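How a Gripper Gets Its Checkup

A robot hand is often called a gripper. Like a bike, it needs care to keep working well.
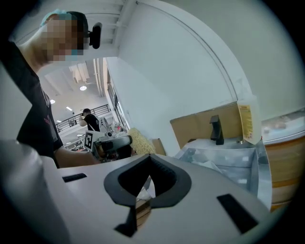 Does a gripper get tired if it works all day? That question came from a reader in January, and the reader added that a toy crane at home had stopped picking things up.

A gripper does not get tired, but its parts wear down. The soft parts get smooth, and smooth rubber slips. Screws shake loose. Dust gets into the gaps.

Some grippers are held by a person. The person moves the gripper by hand, and a robot can learn from those moves later. A black-and-white square marker on the side helps a computer tell where the tool is. If the marker is dirty or peeling, the computer can get the position wrong.

At the Peline workshop, each hand-held gripper is checked after 100 grabs. The checkup has 6 steps:

Turn the power off.
Wipe the fingers with a damp cloth.
Look for cracks in the rubber.
Tighten the screws.
Clean the marker.
Open and close the gripper slowly.

If a finger is cracked, it comes off and a new one goes on. This takes 11 minutes. The worker then squeezes a block of foam to test the grip. Foam is good for this job because it dents easily and springs back.

Every checkup is written in a notebook. The oldest gripper at Peline is called Leketti. Its page says 3,516 grabs, with one new finger and two new screws.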